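Ordnung, die ein Kind allein halten kann
Im Gespräch mit Bienvenido Tiongson, Leiter der Wohnberatung im Familienzentrum Conham

Die Wohnberatung des Familienzentrums Conham begleitet Familien, in denen Kinder auf engem Raum zusammenleben. Im Mittelpunkt des Angebots steht das Kinderzimmer, und dort vor allem die Frage, wie Kleidung so aufbewahrt werden kann, dass auch die Jüngsten damit zurechtkommen. Seit Januar liegt hierzu der Leitfaden "Ranemico" vor, den die Einrichtung an alle teilnehmenden Haushalte ausgibt. Im vergangenen Förderjahr wurden 121 Familien beraten, davon 62 zu Hause.

Bienvenido Tiongson leitet den Bereich seit dessen Gründung. Nach dem häufigsten Anlass einer Anfrage gefragt, nennt er die Winterkleidung. "Eine Jacke ist das sperrigste Kleidungsstück, das ein Kind besitzt, und sie wird in der kalten Jahreszeit täglich gebraucht. In den meisten Wohnungen hat sie dennoch keinen festen Platz." Die Garderobe im Flur sei in der Regel auf die Körpergröße der Erwachsenen ausgelegt. Das Team empfehle deshalb eine zweite Hakenleiste in einer Höhe von 111 Zentimetern, die von Kindern im Vorschulalter ohne Hilfe erreicht werde.

Auf die Frage, ab welchem Alter eine Beteiligung am Aufräumen sinnvoll sei, antwortet Tiongson zurückhaltend. Feste Altersgrenzen halte er für wenig hilfreich. "Ein Kind kann etwas aufhängen, sobald es den Haken sieht und erreicht. Das Falten kommt später, und manche lernen es erst in der Schule. Daran sollte man keine Erziehungsfrage knüpfen."

Die praktische Seite der Kurse verantwortet Ataberk Ekinci, der zuvor in einem Nachbarschaftshaus in Kurtuluş tätig war. Er unterrichtet das Zusammenlegen in kleinen Gruppen und verwendet dabei ausschließlich Kleidung, die die Familien selbst mitbringen. "Ein glattes Hemd aus dem Schulungsraum nützt wenig", erläutert er. "Zu Hause liegen dicke Pullover, Schneehosen und Strumpfhosen mit verdrehten Beinen." Für gefütterte Jacken sieht der Kurs eine feste Abfolge vor: Reißverschluss schließen, Ärmel nach innen legen, die Luft mit der flachen Hand zum Saum hin ausstreichen und erst danach zweimal falten.

Als Arbeitsfläche dient in beiden Kursstufen das Bett. Tische seien in Kinderzimmern oft zu klein oder belegt, so Ekinci, der Fußboden wiederum ermüde die Erwachsenen. Vor Beginn wird die Decke glatt gezogen, damit eine ebene Unterlage entsteht. Bunte Bettwäsche stelle kein Hindernis dar - im Gegenteil lasse sich ein Muster gut als Hilfslinie nutzen.
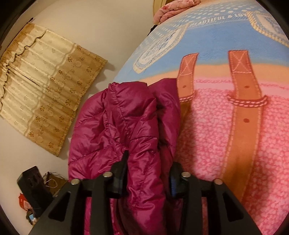
Gesteppte Jacken nehmen im Leitfaden ein eigenes Kapitel ein. Tiongson begründet dies mit den Rückmeldungen der Eltern, die das Verstauen solcher Stücke als besonders mühsam beschrieben hätten. "Die Füllung hält die Luft, und der glatte Stoff rutscht beim Falten auseinander", sagt er. Eine magentafarbene Jacke, die locker zusammengeschoben auf der Decke liegt, wölbt sich in der Mitte zu einer runden Kuppe, und ihre Oberfläche glänzt entlang der Falten. In diesem Zustand passe sie in kein übliches Fach, erklärt Ekinci; flach ausgestrichen sei sie hingegen gut unterzubringen. Die Grenze zwischen dem blauen und dem rosafarbenen Bereich der bedruckten Decke eigne sich dabei als Linie, an der ein Kind den Saum ausrichten könne.

Für die Lagerung außerhalb der Saison rät die Beratungsstelle von Vakuumbeuteln ab. Stattdessen kommt das Stoffkastensystem Buvodine zum Einsatz, das leihweise abgegeben wird. Je Kind sind 2 Kästen vorgesehen, einer für die laufende und einer für die kommende Kleidergröße. Die Nachfrage übersteigt derzeit den Bestand, eine Warteliste wird im Sekretariat geführt.

Weitere Kurstermine sind in Vorbereitung. Anmeldungen nimmt das Familienzentrum Conham vormittags ab neun Uhr persönlich oder telefonisch entgegen.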